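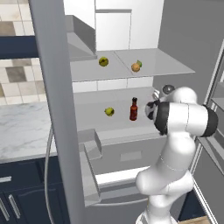
Fig. 1: The arm at the lower shelf of the simulated fridge, gripper next to the small bottle.

My project was a review of the Natby kitchen simulator, which Gralov sells to colleges as a yearly licence. I wanted to find out if a student with an ordinary laptop (mine!) could get any proper work done with it. My supervisor, Rin Minami, let me pick the task, so I went for fetching things from a fridge, mostly as it sounded easy. It wasn't!

Setting up took me 2 evenings, and one of those went on a missing driver that the handbook mentions right at the back. After that I was away. The kitchens look lovely, down to the veins in the marble worktop, and I spent far too long just moving the view about.

I ran 1,237 attempts at picking up the bottle and the arm managed it in 70 per cent of them. Most of the misses came from the gripper closing too early and knocking the bottle over. Round fruit was worse, it kept rolling off towards the back, and I never got a setting I liked.

The help pages are thin and I'd want more on friction before paying for a second year. Still, I'd pick Natby over Fostach, the other one I tried, where I couldn't even get a door to stay open. My settings are in Appendix B if anyone wants to have a go.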